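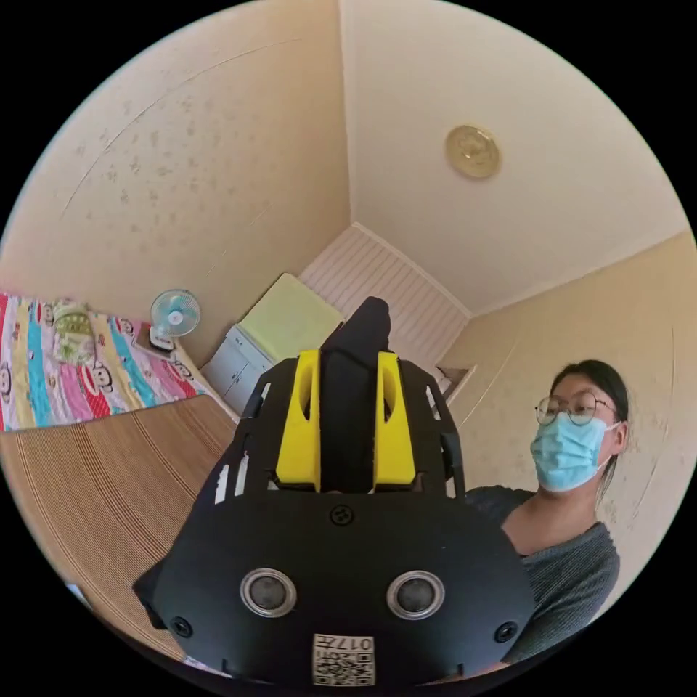
By Leemans

How to keep rice from sticking to the pot

Rice sticks when there is too much starch on the grains, too little water in the pot, or too much heat under it. All three are easy to fix with an ordinary saucepan and a lid that fits well.

Rinse the rice

Put the rice in a bowl, cover it with cold water and stir it with your hand. Pour off the cloudy water and repeat until it is nearly clear. Drain well in a fine strainer. Water left in the bowl will throw off your measurements.

Measure the water

For long-grain white rice, use one and three-quarter cups of water for each cup of rice. Short-grain rice needs a little less. Brown rice needs more – start with two and a quarter cups – and it takes 40 minutes or longer.

Cook on low heat

Bring the water to a boil with a pinch of salt and a teaspoon of oil. Add the rice, stir once, and wait for it to boil again. Turn the burner to its lowest setting and put the lid on. White rice takes 15 minutes. Don't stir it while it cooks, and leave the lid alone.

Let it rest

Take the pot off the burner and leave it covered for 7 minutes. The steam loosens the bottom layer. Then fluff the rice with a fork, working in from the sides.

If it has already stuck

Spoon out the loose rice and don't scrape the bottom. Add half an inch of hot water to the pot, cover it and let it soak – the crust should lift with a wooden spoon. If the rice smells burned, move the good part to a clean bowl right away.

Updated 2023-11-19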